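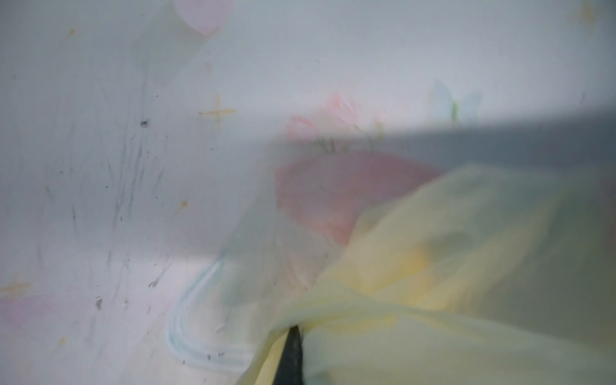
Aula 4. Avaliar um livro-aplicação para crianças pequenas

Disciplina: Literatura infantil e meios digitais
Docente: Vsevolod Pasichnyk

Na aula anterior falámos da história do livro ilustrado com abas. Hoje passamos para o ecrã. Chamo livro-aplicação a uma obra que tem texto, imagem e som, e que pede à criança um gesto para avançar.

4.1 O gesto e a leitura

A primeira pergunta do avaliador deve ser esta: o gesto faz parte da história ou interrompe a história? Em "A Casa de Koren", da editora Coelho, a criança arrasta a cortina e só depois aparece a frase seguinte. O gesto tem sentido narrativo. Em "O Comboio de Staditz" existem 12 objetos que fazem barulho quando são tocados, mas nenhum muda o que acontece. Muitas crianças ficam a tocar e esquecem o texto.

4.2 A narração

Ouvir sempre a obra completa, com narração e sem narração. Tomar nota de:
- velocidade da voz e pausas entre páginas;
- se as palavras mudam de cor quando são lidas;
- se o adulto pode desligar a voz e ler ele próprio.

4.3 O texto

O texto de "Staditz" tem 655 palavras, e o de "Koren" tem 3075. O segundo é demasiado longo para uma única sessão com crianças de quatro anos, mas está dividido em capítulos e a aplicação guarda o lugar da leitura.

4.4 A recensão

Houshang Kordestani, na sua coletânea "Ler com o Dedo" (Kostberg, p. 53), recomenda começar a recensão pela experiência da criança e deixar a parte técnica para o fim. Eu concordo em geral. Porém, se a aplicação contém compras ou publicidade, esta informação deve estar no primeiro parágrafo.

Trabalho para abril

Escolher uma das duas obras e escrever uma recensão de uma página. Indicar a idade recomendada e justificar com dois momentos concretos da obra. Quem não tem tablet pode usar os da biblioteca, até às 18h. A entrega é em papel, no início da aula.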